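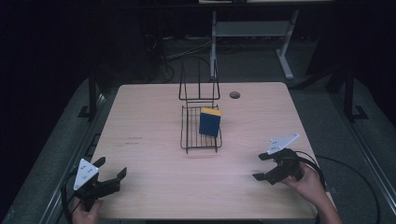

Page 15

Setting Up Your Wire Dish Rack

Okay, the box is open, the paper is all over the floor, and you're ready to get this thing doing some work. I've set up a lot of these by now, both at home and in the rental kitchens we look after in Billurcombe, and it goes fast once you know which part is which. The whole job is the rack, a sponge and a few minutes of your time.

The rack has two parts you need to know by name, because I use them all through this guide. The back is the tall, narrow, upright frame. The base is the flat grid of parallel wires that sits down on the table or counter. If I say "near edge," I mean the edge of the base closest to your belly.

Before you start

Wipe the surface you're going to use and let it dry. Crumbs under the wires will make the rack rock, and then you'll blame the rack (I did, for a whole December).

Wipe down the rack too. A soft cloth with warm soapy water is plenty.

Placing the rack

1. Pick it up by the back with one hand and support the base with the other. Don't carry it by a single wire of the grid.

2. Set it down with the back away from you and the base coming toward you. I like it near the middle of the table while I'm getting it sorted, so I can reach it from both sides. You can slide it up against a wall later on.

3. Press lightly on two opposite corners of the base. If it rocks, turn the rack a little and try again. Some tables just aren't flat!

4. If your table has a hole, like the small round one toward the far edge of mine, keep the rack off to the side of it. Drips find holes. They really do.

Note: On a bare wooden top, put a tray or a folded towel underneath before you load anything wet. I skip the towel for a dry fitting and put it in right after. The Sandska tray fits nicely if you already own one, but any shallow tray that's bigger than the base will do the job.

Adding the sponge

5. Take a regular two-layer sponge, the kind with a soft body and a scouring layer. Mine is navy blue with bright yellow for the scrubby part, and I love it because I can spot that yellow from across the kitchen.

6. Squeeze it out well over the sink. Then squeeze it again.

7. Stand it upright on the base, on its long edge, with the scouring layer on top. A little tilt is fine. I put mine slightly right of center - if you're left-handed you'll probably want it the other way around.

8. Let go and give the table a gentle tap. If the sponge falls over, move it along to the next pair of wires and try again.

Note: Please don't lay it flat. It'll sit there soggy on one side and by the weekend it'll smell like a pond.

Caution: Lift the rack off the table before you scrub the wood under it. Dragging a metal rack across a damp tabletop can leave marks, and I've spent more evenings than I'd like rubbing at those.

Caution: Keep heavy pots off the upright back. It's thin metal rod and it's tall, so weight up high can tip the whole thing over.

Looking after it

Rinse the rack once a week and dry it with a cloth, paying attention to the spots where the rods meet. Swap the sponge when the scouring layer starts to peel. Jailson Andrade, who wrote the first version of this section for Trondemum, used to boil his sponges, but I just buy new ones.

If you're setting up the cutlery cup as well, that's on page 75, along with the drip mat.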